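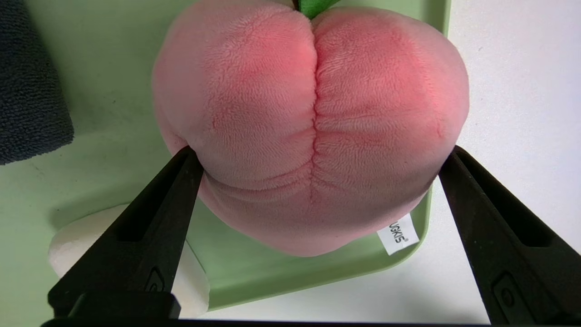
About Rilard

Rilard writes handling rules for robot arms that work with soft goods, and checks that workplaces follow them. Our office and test room are in Hustdale. Llinos Rowlands started the company after several years of writing safety procedures for packing lines, where most of the rules had been drawn up for boxes and bottles.

What we do

Clients send us their grippers, their goods and their current instructions. We run the goods through our own test plan and send back a written procedure their staff can use on the floor. Our test shelf holds 176 items, including plush toys, towels, bagged bread and knitwear.

How we work

The same house rules apply to every job:

Grip force is set at the lowest value that holds the item, then written down before the first run.
Fingers close on the body of the item. Tags, leaves, ribbons and loops are not grip points.
A dent in soft fabric is allowed during the hold. A mark still there after 40 seconds is logged as damage.
Fingertips are checked for burrs at the start of each shift.
One person runs the arm and a second person has the stop button. They do not swap during a run.
Failed picks stay in the record.

The full handbook, which we call Hopkin, has 609 entries. Mali Meredith edits it and puts out a new version each September. Clients get the changes on a separate sheet so they don't have to read the whole thing again.

Who we are

We are a staff of 7. Emlyn Rosser runs the test room. Ragnheiður Ketilsson handles site visits and operator training. Lowri Hughes looks after client records and is usually the one who answers the phone.

Visits

The test room is open to clients on Tuesday afternoons by appointment. Closed shoes are required, and long hair must be tied back.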